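How long will an opened bottle of pét-nat keep, and is there any point in cellaring the rest?

Last updated: November

Asked by Caoimhe Nic Aodha

I came home from a weekend at Flenside with six bottles of their pét-nat (the cloudy pink one with the crown cap) and I'm completely in love with it. It tastes like strawberries and sourdough and I want to tell everyone I meet! I have two questions though. I live alone and rarely finish a bottle in one night, and the first one had lost most of its sparkle by the next evening, even with a spoon in the neck. Is there a better way to keep it? And should I put a few bottles away for later, or drink them all this winter? The kitchen is the only place I have and it gets warm when the oven is on.

I'm having a few friends over on Saturday, so snack ideas are welcome too.

2 answers

Answer from Brendan Coughlan

Skip the spoon, it does nothing. Get a proper sparkling wine stopper, the kind with two hinged arms that clamp under the lip of the bottle. Check that it grips before you pay for it, as some crown-cap bottles have a narrower lip than a Champagne bottle and the clamp slides right off. Mine cost 14 dollars and has lasted for years.

Then it goes straight in the fridge, standing up, in the coldest part. You should get a second good evening out of it and a so-so third one.

As for cellaring, no. Drink it.

Answer from Noreen Rafferty

Oh, lucky you, I adore that style! I poured in a tasting room for a long time and pét-nat was always the bottle I wanted to open for people who said they didn't like sparkling wine. Brendan is right about the stopper. I'll add a few things.

1. Chill it longer than you think. Give it a full night in the fridge before you open it, and let it stand upright so the sediment drops to the bottom. A warm pét-nat can gush all over the counter, and there goes a third of your bubbles before you've had a sip. I open mine over the sink no matter what - I've been caught too many times.

2. Pour what you want and close it again right away. Most people leave the bottle open on the table through dinner and then blame the stopper the next day. Back in the fridge between glasses, every time.

3. Don't get fussy about food. Salt and crunch are wonderful with a fruity pink sparkler, so plain potato chips are where I'd start on Saturday. Fried chicken, salted almonds, a soft goat cheese, all good. Go easy on anything very sweet, as a dry wine can taste sour next to it. If your friends want chocolate, save it for coffee.

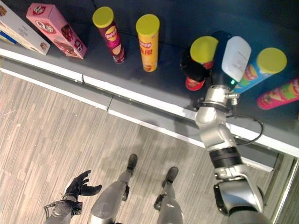
4. Keep one back, just one. Brendan will disagree with me, but I held a bottle of the Janow rosé through a whole summer and it came out softer and nuttier, with smaller bubbles. It wasn't better exactly, but it was so interesting to compare! I wouldn't do it in a warm kitchen. The bottom of a closet on an inside wall is fine, or ask a friend with a basement.

5. Try both halves of the bottle. Pour the first glasses clear, then tip the bottle gently to stir up the sediment and pour the rest cloudy. Same wine, two different drinks, and your guests will have a great time arguing over which they like. I'm a cloudy person.

If you get back out to Flenside, ask whether they have any of the white. They make very little of it and it usually isn't on the list, but it's gorgeous with oysters.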